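Chapter 3
Planning a Slide Deck Before You Open the Program

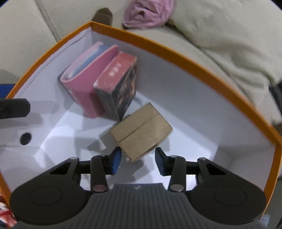

Most people begin a presentation in the wrong place. They open the program, choose a nice background and write the title in large letters. After one hour they have three beautiful slides and still don't know what they want to tell the audience. In this chapter we will work in the opposite order: first the message, then the outline, and only after this the design.

We will follow one case through the whole chapter. Listodwood, a small maker of garden furniture, must present its plan for the coming year to a group of shop owners. The talk was planned for March and was given 50 minutes, with questions included. The first draft had 80 slides. You can easily calculate that this leaves less than one minute for each slide, even if no person in the room asks anything.

3.1 The message in one sentence

Before any other work, write down in one sentence what the listeners should do or decide after your talk. For Listodwood the sentence was: "Order the spring range before the end of the month." Keep this sentence on a separate sheet. When you are not sure about a slide, read the sentence again and ask if the slide helps it. Price tables usually help. The history of the company usually does not, although the director may like it very much.

3.2 From sentence to outline

The outline is a list of slide titles, without pictures and without colours. Each title should be a full statement. "Sales" is a weak title, "Sales of benches grew in small towns" is a good one. The reader who sees only the titles should understand the talk.

At this stage a text editor is enough. Some students prefer paper cards – they are easy to move on the table, and it is less painful to throw one away.

3.3 Choosing a template

When the outline is ready, you may look for a template. In the exercises we use two, Redix and Brello. Redix has wide margins and suits text with charts. Brello has large picture fields and becomes crowded when you put more than a short paragraph on it. Check also which fonts the template needs, and whether they are installed on the computer in the meeting room.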